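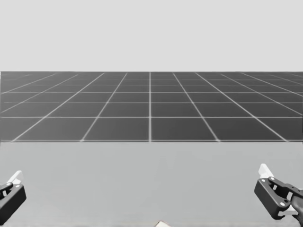 Okay so I finally gave up sugar in my coffee and I have opinions, which means you're all getting a thread. Mute me now if you need to.

Background for the newer folks: I've been a two-sugars person since college. Big mug, splash of half and half, two heaping spoons. My grandmother drank hers the same way and she lived to 100, so I always figured I was on solid ground.

Then in July my dentist gave me The Look. You know the one. She didn't even say anything about sugar, she just asked how many cups a day and wrote down the answer very slowly.

Week one was awful, I won't dress it up. I was drinking the same supermarket dark roast I'd bought for years and without the sugar it tasted like a campfire somebody had put out with a boot. I had no idea! I'd been covering it up this whole time.

So I asked on here what to buy and a bunch of you yelled "lighter roast" at me, and Siobhán Dolan (hi Siobhán) mailed me half a bag of the Okeck breakfast blend she had in her freezer. In an envelope. With a lot of tape.

First cup of that and I sat down on the kitchen step and drank the entire thing without getting up. Sort of nutty, a little bit like toast with the good butter. Still bitter, but a bitter you'd choose on purpose.

Things I've changed since then, in no order:

I grind it myself now. Hand grinder from the thrift store, squeaks like a shopping cart. My husband leaves the room. The dog used to leave the room but he's gotten over it.

I stopped pouring boiling water straight on it. I let the kettle sit while I pack lunches, and by the time the sandwiches are done it's about right. I know some of you own thermometers. I'm happy for you.

And I weigh it!! Me! I use the old Tveit scale from my baking phase. Turns out my "one scoop" was a different amount every single morning depending on how I'd slept.

(edit: people asking about the mug – it's from the Prukham street fair, the potter with the blue van. She had a whole table of them and I bought the wonky one on purpose.)

Half and half update: still in. I tried it black for four days and I'm glad I did and I'm never doing it again. A splash of dairy isn't what my dentist was writing down.

Now the part I didn't expect, which is that everything else got sweeter. I had a plain graham cracker last night and thought there was something wrong with the box. Ketchup is basically frosting. I can't finish a soda anymore, and I used to be able to finish yours too.

Some of you asked about the fake stuff. I tried the Jinimus drops, the vanilla ones. They're fine? They taste like a candle that's trying to be polite. I got through a third of the bottle and gave the rest to my sister, who puts them in oatmeal and swears by it.

The hardest cup is the afternoon one, by the way. Mornings I'm half asleep and I'll drink whatever's in my hand. But around three o'clock I want a treat, and for years the sugar WAS the treat. What's helped is having a little square of something next to it. Dark chocolate, a fig, the heel of a banana bread. I know that's still sugar. It's a lot less of it and I enjoy it more, so leave me be.

Where I've landed on cost, for the person who asked: I'm spending more per bag and drinking fewer cups. The cups are better so I don't keep chasing a good one all day. My grocery bill looks the same to me.

Diner coffee is still a problem. I had breakfast out with my mother-in-law last week and it came in the brown mug, thin and scorched, and I looked at the little packets for a good long while. I put one in. Just the one! It was delicious and I regret nothing.

Anyway I'm nearly out of Siobhán's beans and the next bag's on me, so tell me what you're drinking. Nothing flavored please, I've got a hazelnut incident in my past and I'm not ready to talk about it.

Also if anyone knows how to make a hand grinder stop squeaking, my husband would like a word with you.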